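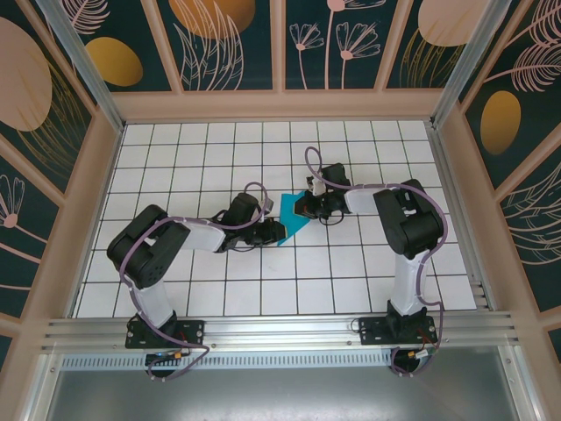 Small Cloths, Square Tiles: Our Folding Project

By me, with a lot of arguing from Roman Wilczyńska

Why we picked cloths

Everybody in our Home and Materials class at Plakley wanted the big, showy topics, like winter coats and tents and that one group with the hammock. Roman and I went for the small cloth. You know the kind, the one you wipe a counter or a pair of glasses with, and then stuff in a drawer and forget about. My drawer at home was a total mess when we started (it's still not great, I'll get to that), and I wanted to know if a better fold would keep it neat or if I was just bad at drawers.

So our question was simple. What's the best way to fold a small cloth so it stays folded, stacks well and is easy to grab? We turned in our plan in May and handed in the finished folder on 6th June, which was a lot closer to the deadline than our plan said it would be!

Working on tiles

We did our first folds on my bedspread, and that was a mistake. A soft surface gives under your fingers, the cloth sticks to it a little, and you can't tell if an edge is straight. Then we tried the kitchen table, which has a wood grain that runs slightly crooked, and I kept lining things up with the grain and getting crooked folds.

A white surface with thin black lines between square tiles is so much nicer. The teal cloth shows up really well against the white, and you've got straight lines going both ways to check an edge against. Roman says it's cheating, like writing on lined paper. I say that's what lined paper is for.

One thing to watch for is a line that stands up or dips down between the tiles. If you press a fold right on top of a deep line, the cloth picks up a tiny ridge. We got in the habit of lining the edge up next to a line and pressing down in the middle of a tile.

The folds we tried

We ended up with five folds, and we gave them names because "fold number three" was getting confusing.

The half. Edge to edge, once. Super quick, and it falls open if you breathe on it.

The quarter. In half, then in half again. This is what my mom does and what most people seem to do. It's fine in a stack, but the corners on the inside creep out when you pull one from the middle.

The letter. In thirds, like a letter going into an envelope. Looks great. Getting even thirds by eye is hard, though, and here the tile lines helped us the most.

The triangle. Corner to corner. Pretty, but it slides all over the place in a drawer and the points bend under.

The Cosero. Roman's invention, named after his favorite computer game character (please don't ask). You do the letter fold, then fold that in half so it stands up on its own edge. It sounds fussy and it takes a few tries, but I have to admit it's the winner.

How we tested them

We folded cloths both ways, flat on the tiles and in the air, and then we put each kind in the same shallow drawer and opened and shut it 30 times. I did the drawer, Roman wrote things down, and then we swapped when my wrist got tired. We wanted to use a fancier drawer from Detby, the furniture place near school, but they wouldn't lend us one, so it was my desk drawer with the pens taken out.

The half folds were a disaster pretty much right away. The quarters did better than I expected. The triangles ended up in the back corner in a sort of nest. The letter folds stayed flat but the pile leaned over, and the Coseros just stood there in a row looking smug.

Folding in the air deserves its own bit. It's way harder than on a flat surface, because the cloth hangs down into a point as soon as you let go of a corner, and then you spend ages hunting for the corner again. Our best trick was to find two corners next to each other before picking anything up. If you grab two opposite ones by accident you get a droopy diagonal thing and have to put it down and start over.

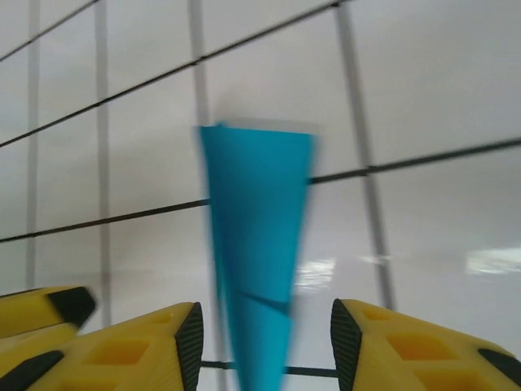
Does it matter if the cloth has a crease in it already?

It matters more than we thought. A cloth wants to go back to its old crease, so if you try a new fold next to an old one it comes out lumpy. Smooth the whole thing flat with the side of your hand first, and press hardest on the old line. If it's really stubborn, wash it and lay it out flat to dry.

Stuff that went wrong

We lost our first page of notes. I'm pretty sure it's in a library book. We had to run the drawer test again for two of the folds, and the results came out the same, so at least we know we weren't making it up.

We also never measured how fast each fold is. Our teacher, Ms. Schwaiger, asked about that when we showed her the draft, and it's a good point. The Cosero is definitely slower. If you've got a giant laundry basket to get through, I'd do quarters and not feel bad about it.

What I'd do next

I'd like to try thicker cloths, because I think the Cosero would spring open with anything fluffy. Roman wants to try napkins. As for my own drawer, the front half is all Coseros now and the back half is still a nest, and I'm planning to fix that over the summer.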